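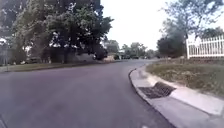

Storm drain grants, second round

Pitville got its answer from the state in September: $340,000 toward stormwater work, against the $429,000 it asked for. The money covers larger pipe under Rovberg Road and new inlets on the Herkitz side. The pump station is out.

The town sized the pipe using rainfall tables that predate the last two big storms. Rhona Imrie raised this at the hearing and was told the tables would be reviewed – no deadline given.

The match is $184 per household, spread over 2 years. I have asked for the Hrynyshyn drainage study and will post the flow numbers when I get them.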